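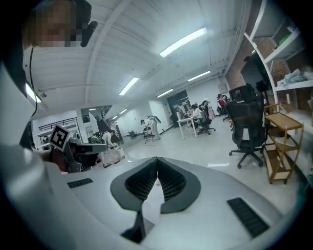 Gripper fingers with black mesh pads

Garage Tips: Car Care Shortcuts I Don't Believe In (and a Few I Do)

Updated 2026-01-06

Every spring the same advice comes around again. Toothpaste on the headlights, dish soap on the paint, a spray that makes an old hood look like the showroom. I've tried most of it on my own cars, which are nothing special, and on one nice one that I'm still sorry about. What follows is what I'd keep.

Toothpaste on headlights

It works for a while. Toothpaste is a mild abrasive and it will take some haze off a plastic lens. Then the haze comes back, often worse, and people go buy a different toothpaste. Most cloudy headlights are cloudy on the outside, where the factory clear layer has broken down. If you rub that layer off and put nothing back, the sun gets straight to the plastic.

If the haze is light, use plastic polish and a UV sealant made for lenses. If it's heavy, wet sand with fine paper, go finer, polish, then seal. Tape off the paint first, with more tape than you think. Moisture on the inside of the lens is a different problem and no polish will reach it.

Dish soap

The horror stories are overdone. One wash with dish soap will not eat your clear coat. It will pull off some wax, and it rinses badly in hard water. I use it when I'm about to polish anyway. For regular washing, car shampoo is cheap and slides better under the mitt, so there's not much of a case for raiding the kitchen.

The two-bucket wash

I wanted this one to be nonsense. It isn't. One bucket for soap, one for rinsing the mitt, and look at the bottom of the rinse bucket when you're done. All that grit would have gone back on the doors. The plastic grit guards that sit in the bucket I'm less sure about. I own them. They float up and annoy me.

Wash wheels last or first, I don't care, but give them their own mitt and mark it. A permanent marker on the cuff is fine.

Color-changing wheel cleaner

The purple stuff. It reacts with iron from brake dust and turns purple, and people take the color as proof of how much good it's doing. It's proof that there is iron there. I used Lorirell on one side of the car and plain shampoo with a soft brush on the other. On wheels that get washed regularly I couldn't tell them apart once they were dry. On a set that had been ignored all winter the Lorirell side was clearly cleaner, and it smelled like a bad perm for the rest of the afternoon.

So: once or twice a year, on cool wheels, in the shade, and don't let it dry. Check the label before you spray it on bare or polished metal. If you can't find out what finish your wheels have, try a patch on the inside of the barrel.

Spray "ceramic" coatings

The word ceramic is on everything now, including a tire shine I saw last week. There are real coatings that cure hard on the paint and take most of a weekend to put on properly. Then there are sprays with a little of the same chemistry in a lot of water. Surnovis is one of the sprays. The bottle says 12 months. I got good beading out of it until March, and after that it looked like any other car in the rain.

That isn't a bad result for a few minutes of wiping. It just isn't a year. Beading also tells you less than you'd think, because a dirty coated panel can stop beading and start again after a good wash.

Whichever kind you use, the paint has to be clean and dry first. Whatever swirl marks are under the coating will stay there, a bit shinier.

Towels

Buy more than you want to and stop using the ones you've dropped. I paid extra for a Reltlow drying towel and it's good, it drinks up a whole roof, but for door jambs and wheels I use a plain bulk pack and I don't get sentimental.

Wash them without fabric softener. Keep them away from cotton towels, which shed. Low heat or a clothesline. The tags should be cut off before the first use, and if the edge stitching feels scratchy on the back of your hand, it goes in the rag bin.

Clay bars

Useful, and used far too often. Slide a clean hand over washed paint inside a thin plastic bag. If it feels smooth, put the clay away. If it feels like fine sandpaper, clay it with plenty of lubricant and expect to leave light marks that will need polishing out. I don't believe anybody who says their clay leaves no marks on black paint. If you drop the clay on the floor, throw it out. Yes, the whole piece.

Leather conditioner

Most modern car leather has a clear plastic-like finish over it. Rubbing oils on top gives you shiny seats and a greasy shirt. What those seats want is a damp cloth and a mild cleaner, and a soft brush on the driver's side bolster where the jeans dye ends up. Older uncoated leather is another matter, and so is perforated leather, where anything you pour on goes down the holes and stays.

Tire shine

If it drips, you'll be cleaning it off the fenders. Put it on a sponge, wipe it on thin, wait 30 minutes, wipe off the extra. Never on the tread. I prefer clean tires with nothing on them, but I know I'm in the minority.

The expensive kit

Mazurek, the parts place near me, sells a complete detailing box for over $40, and half of it is small bottles of things you'd use once. Price the pieces separately before you pick it up. For most people a shampoo, two mitts, a stack of towels and one spray sealant will cover the year. Skip the foam cannon unless you already have a pressure washer. The foam looks great sliding down the door. You still have to wash the car.

Next time: whether nitrogen in the tires does anything for a car that goes to the grocery store and back.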